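読了時間:6分

ヴィオラのケースを閉めたあと、柴田和宏はしばらく楽屋の椅子に座っていた。リハーサルは四時に終わった。本番は七時からで、そのあいだに食べるものを買いに行くつもりだったが、腰が重かった。

「ツェストスカ、やめようか」

武田義則がチェロの弓の毛をゆるめながら言った。ツェストスカはプログラムの二曲目で、ヴィエチョレクという作曲家が四重奏団のために書いた十八分の曲である。今夜が初演だった。

「やめてどうする」

「ハイドンを足す。楽譜は車にある」

柴田は答えなかった。第一ヴァイオリンと第二ヴァイオリンの二人は先に出かけていて、こういう話を楽屋でするのはいつも武田と柴田だった。四重奏団を組んで二十二年になる。武田が何かをやめようと言い出すのは、たいてい本番の日の夕方である。

「三楽章か」と柴田は訊いた。

「三楽章だ。おれの出だしが毎回遅れる」

「遅れてるのはおれの終わりのほうだよ。フェルマータが長い」

「長くない。書いてあるとおりだ」

武田は譜面を開いて、鉛筆の跡だらけのページを膝に載せた。ヴィオラが低いドの音を伸ばし、それが消えたところでチェロが入る。消えたところ、というのは作曲者の指示で、拍の数は書いていない。四月に初めて譜面が届いたとき、二人はこの一行について電話で一時間話した。作曲者に手紙も書いた。返事は葉書で、「消えたところです」とだけあった。

柴田は立ち上がり、窓を開けた。駐車場の向こうに川が見えた。ケムソープのホールは座席が300で、もとは穀物の倉庫だったという。天井が高く、音がなかなか消えない。練習場のほうは絨毯敷きで、弓を離せばすぐに終わる。同じ一行が、場所によって二秒にも五秒にもなる。

「聴こえなくなるのを待ってるのか」と柴田は言った。

「待ってるよ」

「ここだと、チェロの席ではまだ聴こえてる。おれの席ではもう聴こえない」

武田は顔を上げた。
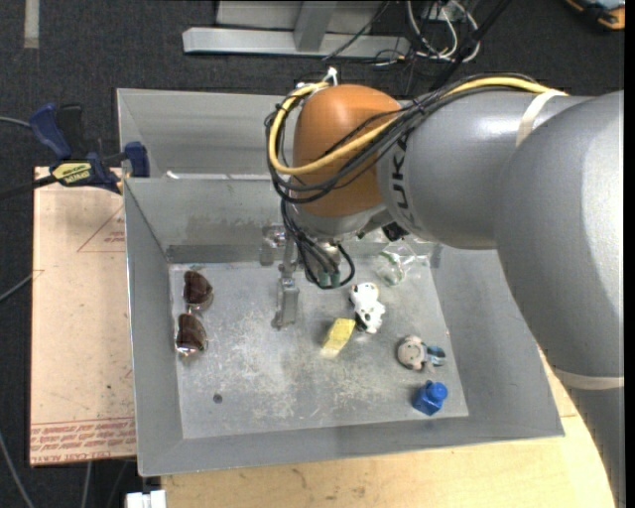 「じゃあ、おまえが顔を上げたら入る」

「それは前にやった。ゲモフで」

「ゲモフは別の曲だ」

「別の曲だけど、やったことは同じだ。おまえ、おれが顔を上げる前に入ったじゃないか」

武田は少し考えて、そうだったかもしれないと言った。ゲモフの演奏会は十年以上前で、雨が降っていて、アンコールの途中で停電した。柴田が覚えているのはその停電と、終演後に食べた魚のスープのことである。武田の入りが早かったことも、今まで忘れていた。

二人は舞台に戻った。客席の明かりは半分落ちていて、係の女性が通路でプログラムを束ねていた。柴田は自分の椅子に座り、武田も座った。ヴァイオリンの二つの椅子は空いたままだった。

「終わりの四小節前から」

柴田は弾いた。開放弦のドを、弓の根元から先まで使って伸ばし、先で止めずにそのまま宙に抜いた。音は天井のほうへ行った。武田は目を閉じていた。柴田は武田を見ていた。もう入るだろうと思ったところで入らず、もう一度そう思ったところでも入らなかった。通路で紙をそろえる音がした。それからチェロが鳴った。

「今のは」と武田が言った。

「長いな」

「長いか」

「長いけど、いい」

もう一度やった。今度は武田の入りが早く、二人ともすぐに弓を下ろした。三度目はその中間で、悪くはなかったが、一度目のほうがよかった。四度目はやらなかった。

係の女性が舞台の下まで来て、開場は六時半でよろしいですかと訊いた。柴田はいいと答えた。彼女は礼を言い、それから、今の曲は今夜のですかと訊いた。

「二曲目です」と武田が言った。

「途中で終わったのかと思いました」

「そう聴こえましたか」

「はい。終わったのかと思って、それで、続きがあったので」

彼女はそれ以上は言わず、プログラムの束を抱えて入口のほうへ行った。武田は弓の毛をまたゆるめた。

「ハイドンはどうする」と柴田は訊いた。

「車に置いておく」

パン屋はもう閉まっていた。二人は駅前の売店でチーズのサンドイッチを2つ買い、川沿いのベンチで食べた。武田はパンの耳を残し、柴田がそれを食べた。水は少なく、向こう岸で子どもが石を投げていた。武田が、娘の引っ越しを来週手伝うという話をした。荷物のほとんどは本だという。柴田は車を出そうかと言ったが、トラックを借りてあるから要らないと断られた。

六時半に戻ると、入口に列ができていた。十人ほどの列で、先頭の老人は楽譜らしいものを抱えていた。第一ヴァイオリンは楽屋で音階をさらっていて、第二ヴァイオリンは靴下を履き替えていた。柴田は二人に、三楽章の受け渡しは長くなるかもしれないと伝えた。

「どのくらい」と第一ヴァイオリンが訊いた。

「わからない」

「わたしたちは動かないでいればいいの」

「動かないで、弓も上げないでほしい」

彼女はうなずいて音階に戻った。

一曲目のモーツァルトは問題なく済んだ。拍手のあと、四人は一度袖に下がり、また出た。譜面台の高さを直し、調弦をした。客席のどこかで誰かが飴の包みを開けていて、柴田はそれが済むのを待った。

ツェストスカの一楽章は速く、二楽章はさらに速い。三楽章に入るころには、柴田の右腕は少し張っていた。ページをめくり、四小節前に来て、ドを弾いた。弓が先まで行き、弦を離れた。

音が残っていた。柴田の席で聴こえなくなってからも、柴田は顔を伏せたままでいた。拍を数えることはしなかった。武田の靴の先が視界の端にあって、それは動かなかった。後ろの列で椅子がひとつきしみ、また静かになった。

チェロが入った。

柴田は次の小節のために弓を弦に戻した。自分の入りまではまだ八小節あった。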